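화장실 청소 실습 유인물 (4주차)
변기 솔, 걸레, 그리고 순서 이야기

지난 시간에 세면대까지 끝냈으니 이번엔 드디어 변기입니다! 다들 제일 미루고 싶어 하는 단원인데, 저는 사실 이 단원을 제일 좋아해요. 순서만 몸에 붙으면 결과가 바로 눈에 보이거든요. 수업 때 말이 빨라서 못 적었다는 분들이 계셔서, 제가 한 얘기를 거의 그대로 옮겨 놓습니다. (중간중간 딴소리도 그대로예요. 양해 바랍니다.)

1. 들어가기 전에

도구부터 바닥에 내려놓지 마세요. 제가 매 학기 잔소리하는 부분인데, 바닥에 두면 허리를 몇 번이나 굽히게 되고 솔이 굴러다니고 결국 걸레를 밟습니다. 허리 높이쯤 되는 받침을 하나 정해서 세제, 솔, 걸레를 올려 두세요. 튼튼한 종이 상자여도 괜찮습니다. 윗면이 꺼지지 않게 테이프만 잘 감아 주면 한 학기는 버텨요.

걸레는 색을 나눕니다. 우리 수업에서는 파란색이 변기 바깥, 노란색이 세면대예요. 다른 현장에 가면 색 규칙이 다를 수 있으니 첫날 꼭 물어보시고요. Bemov 건물 실습 때 색을 거꾸로 쓴 조가 있었는데, 걸레를 통째로 다시 삶느라 오후가 다 갔습니다.

환기는 맨 먼저! 그리고 성분이 다른 세제는 섞지 않습니다. 특히 염소계와 산성 세제, 이 둘은 같은 날 같은 변기에 연달아 쓰지도 마세요. 라벨이 안 읽히는 병은 그냥 쓰지 말고 저한테 가져오시면 됩니다.

2. 변기 안쪽

물을 한 번 내리고, 세제를 테두리 밑으로 돌려 가며 바릅니다. 그다음 기다려요. 기다리는 시간은 병에 적힌 대로 하시고, 그 사이에 바깥쪽을 닦으면 됩니다. 바르자마자 박박 문지르는 분들 많은데(저도 옛날엔 그랬어요), 팔만 아프고 물때는 그대로 있습니다.

솔질은 테두리 밑, 옆면, 물 고인 곳 순서로 위에서 아래로 내려옵니다. 테두리 밑은 솔을 눕혀서 바짝 붙이고, 물길 안쪽은 솔을 세워서 짧게 여러 번. 다 하고 나면 물을 내리면서 그 물에 솔을 헹구고, 시트와 변기 사이에 솔 손잡이를 끼워 물기를 뺍니다. 젖은 솔을 통에 바로 꽂으면 통 바닥에 물이 고여서 냄새가 나요. 아주 많이 납니다...

솔모가 둥근 형태는 테두리 밑에 잘 닿고, 한쪽이 뾰족한 형태는 물길 안쪽이 편합니다. Skoltik 솔이냐 Trornell 솔이냐 묻는 분이 꼭 계신데, 저는 손잡이가 길고 솔모가 덜 벌어진 쪽이면 뭐든 좋습니다. 솔모가 바깥으로 누워 버렸으면 교체하세요. 아깝다고 계속 쓰면 닿아야 할 데에 안 닿습니다.

3. 변기 바깥쪽

깨끗한 곳에서 더러운 곳으로. 물탱크 위, 물 내림 버튼, 뚜껑 겉, 뚜껑 안, 시트 위, 시트 밑, 마지막이 발치입니다. 걸레는 네 번 접어서 면을 바꿔 가며 쓰고, 한 면으로 두 군데를 닦지 않기! Elsa Lindqvist 선생님 특강에서 들은 방법인데 그 뒤로 저도 쭉 이렇게 합니다.

탱크 모양에 따라 손 가는 데가 좀 달라요. 탱크가 네모난 건 뒷면과 벽 사이 틈에 먼지가 뭉치고, 탱크가 높은 건 옆면에 물 튄 자국이 세로로 남습니다. 동글동글하고 낮은 형은 닦기는 편한데 버튼 둘레를 다들 빼먹어요. 버튼은 손이 제일 많이 닿는 곳이니까 꼭 한 번 더 봐 주세요.

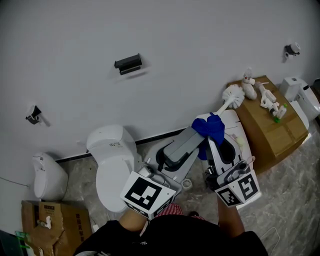

글 Laiba Magsi | 생활위생 실습 담당 | 7월 수업분

4. 솔과 걸레를 같이 쓸 때

흰 솔에 파란 걸레 조합, 익숙하시죠? 둘을 한꺼번에 들고 있으면 편해 보여도 물이 걸레 쪽으로 넘어갑니다. 솔질이 끝났으면 솔부터 정리하고 그다음에 걸레로 가세요. 상자 위에 분무병을 눕혀 두는 것도 가능하면 세우는 쪽으로 습관을 들입시다. 노즐에서 조금씩 새면 상자 윗면이 금방 물러집니다. 스펀지도 변기 테두리에 걸쳐 놓지 말고 제자리로 보내 주시고요.

5. 과제

집이나 실습실 변기 하나를 골라 위 순서대로 청소하고, 어디에서 순서가 꼬였는지 적어 오세요. 잘한 얘기보다 꼬인 얘기가 훨씬 좋습니다. 분량은 1000자면 충분해요. 표지에는 과목 번호 3693만 적으면 되고, 이름은 뒷면에 써 주세요.

다음 시간은 Blackwood관 18호실입니다. 바닥 배수구를 할 거라 고무장갑은 긴 걸로, 신발은 젖어도 되는 걸로 신고 오세요!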